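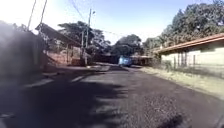
Checking a residential street for surface defects on foot

Coarse asphalt hides fine cracks, and tree shade hides them further. The method below suits a straight two-lane street with a curb and sidewalk on at least one side. It was written for the Rurkside blocks but works on any similar street.

You need a measuring wheel, a straightedge, chalk, a steel ruler and a survey sheet.

1. Zero the wheel at the first curb joint after the intersection. Use the same joint on every later visit.

2. Divide the street into 60-foot sections and chalk the section number on the curb face. The last section will be shorter – record its true length.

3. Walk each section twice, once in each direction. Cracks that disappear with the sun behind you often show when you face it.

4. Treat shaded asphalt separately. Foliage shadows have broken edges that look like patch outlines, so return at a different time of day before marking anything as a repair.

5. Lay the straightedge across any dip and measure the gap with the ruler. Log gaps of 2 inches or more as urgent.

6. Check the gutter line for standing grit and loose curb pieces.

7. Note the nearest utility pole for each defect. Poles outlast chalk.

Allow about 30 minutes per block. Total the section lengths at the end and compare with the wheel reading. The Plakham sheet closed at 748 feet on both.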